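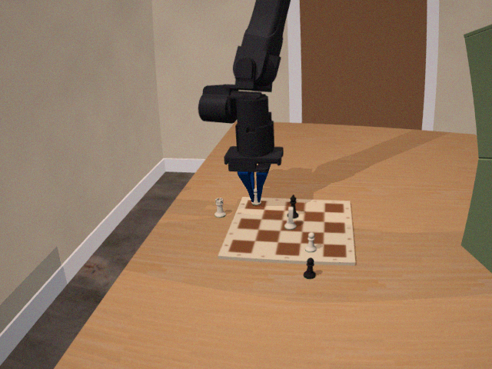
Most of what I forgot that year I had never really learned in the first place, Leonie Donnelly wrote at the end of her first term at Tistport, when her tutor asked the group to look back over their study diaries. Her remark is a good place to begin, as it separates two things that everyday speech runs together. Failing to take something in is one kind of loss. Taking it in and then being unable to get it back is another.

Chapter 3
Remembering and Forgetting

3.1 What this chapter covers

Chapter 2 dealt with attention and with how we pick out some sights and sounds and let others go by. This chapter follows the material that gets through. We look first at the stages of memory, then at short-term and working memory, and then at the main accounts of forgetting. The last section is about memory for events in our own lives, and how far it can be trusted.

You will need the terms "stimulus" and "recall" from Chapter 1. If you are unsure of either, look them up in the glossary before going on.

3.2 Three stages

Psychologists usually divide remembering into encoding, storage and retrieval. Encoding is the work of turning what we see, hear or feel into a form that can be kept. Storage is the keeping. Retrieval is getting it back when it is wanted.

The division is useful when something goes wrong. Suppose you are introduced to a man at a party and ten minutes later cannot say his name. You may not have listened when it was spoken, in which case the fault lies in encoding. You may have heard it and lost it. Or the name may still be there and out of reach, and will come to you on the bus home. From the outside all these look the same - you stand there without a name to use.

One way to tell them apart is to change the test. In free recall, a person is asked to produce the material with no help. In cued recall, a hint is given, such as the first letter. In recognition, the person only has to say whether an item was in the original set. People nearly always do better at recognition than at free recall, and the gap between the two scores suggests that some of the missing material was stored after all.

3.3 A classroom study

Students on the Altness evening course were given a list of 24 common nouns, read aloud at a steady pace. Half the class then wrote down as many as they could straight away. The other half first counted backwards in threes from 500 for half a minute.

The two halves did equally well on words from the start of the list. The students who wrote at once did much better on the last few words. Both results are what earlier work would lead us to expect. Early words get more rehearsal and are more likely to reach long-term memory (the primacy effect). The last words are still being held in short-term memory when the reading stops (the recency effect), and counting backwards pushes them out.

Keith Katene, who ran the session, noted one problem. Several students had grouped words by meaning, putting "spoon" with "kettle", though they had been told only to listen. Grouping of this kind helps recall and is hard to prevent. We return to it in 3.5.

3.4 Short-term and working memory

Short-term memory holds a small amount for a short time. A number such as 723 is easily kept in mind while you cross a room to write it down. A string of twelve digits is not, unless it can be broken into familiar pieces. Breaking it up like this is called chunking.

The term "working memory" is used when we want to stress that the material is being handled as well as held. Adding up a bill in your head calls for working memory, and so does following a long sentence to its end. Many tasks that feel like tests of intelligence lean heavily on it.

Before you read on

Write down everything you can remember of the last meal you ate away from home: who was there, what was said, where each person sat. Mark each detail as certain, fairly sure or a guess. Keep the sheet, as you will need it for the exercise at the end of 3.7.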